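Workshop notebook, September: panel doors, finish trials 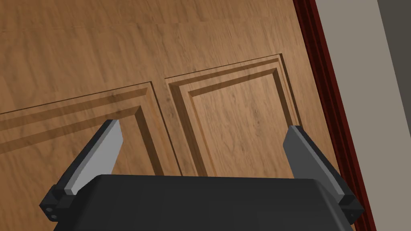
3 min read

Started 7:40, heater on, shop still cold at the far bench. Picking up the Prollumbridge job again. Raised panel doors, medium brown, stepped molding round each panel. Client wants them to look like the old ones on the landing and feel smooth to the hand. Those two wants don't sit well together. Old ones have five coats of who knows what on them.

Stain first. Tried the Pelletier brown on three offcuts.

Offcut A: straight from the can, wiped after 4 minutes. Blotchy near the knot, fine elsewhere.
Offcut B: cut with thinner, two passes. Much more even. Color a bit weak under the window, ok under the strip light.
Offcut C: washcoat first, then stain. Best of the lot but slow, and the washcoat went gummy in the cold. Would need the heater on from the night before.

Going with B unless the client moans about color. Add a third pass on the stiles if needed, they take less than the panels.

Problem is the grooves. Stain pools in the inside corners of the molding and dries nearly black. Looks nice on one door, like old dirt. Looks like a mistake if the next door doesn't have it. Tried a dry chip brush dragged out of the corner right after wiping, works if you're quick. Tried a rag on a sharpened dowel too, pulls fibers, left fuzz in the finish. No more dowel.

Order that worked: panel field, then the bevels, then corners with the dry brush, then rails, stiles last. If you do the stiles first you drip on them every time. Did it wrong twice before writing this down.

10:15. Humidity is up, the door was closed all morning. Panels are floating so they can move, but two of them have glue squeeze-out in the groove and won't budge. Tap test with the rubber mallet on the edge, dead sound = stuck. Ran a thin blade round one and it let go. Other one still stuck. Leave it overnight and try again, dont force it. Last time we forced one it split right up the middle and we ate the cost.

Stain the panel edges BEFORE glue up next time. When the panel shrinks in winter you get a pale line along the molding and the phone rings in January. We all know this and we all skip it.

Sanding notes. 120 then 180 on the flats, stop there. Going to 220 closes it up and the Pelletier just sits on top. For the bevels, folded paper only, no block, the block knocks the crisp edge off the step. Foam pads are worse. The Flomalen sponge did ok on the wider bevel but it's shot after one door, not worth the money.

Topcoat. Atex satin, sprayed, two coats. First coat went on dry on the upper rail, gun too far off. Second one better. At 50 percent gloss reading it was way too shiny, opened a new can and stirred it properly, matting stuff was all sitting at the bottom of the old one. So STIR. All the way down, scrape the bottom, five minutes.

Scuff between coats with the gray pad, light, wipe, leave it, spray. Check the molding with a torch held low, runs hide under the top bevel and you only see them once the thing is hung.

Quote so far stands at 2635 for the set, finish included. Stain trials ate more of that than planned. Materials under 2000 if the second can of Atex lasts, should do, there's about a third left.

To do:
free the stuck panel
mark hinge side on the top edge in pencil, two of them are already mixed up
more chip brushes, the cheap ones, trim the bristles short
label the offcuts on the back and keep B for the client to sign
move the drying rack away from the saw, dust nibs all over the bottom rail this morning

3:30, second coat on the last one still tacky at the lower corner. Not touching it. Heater left on low.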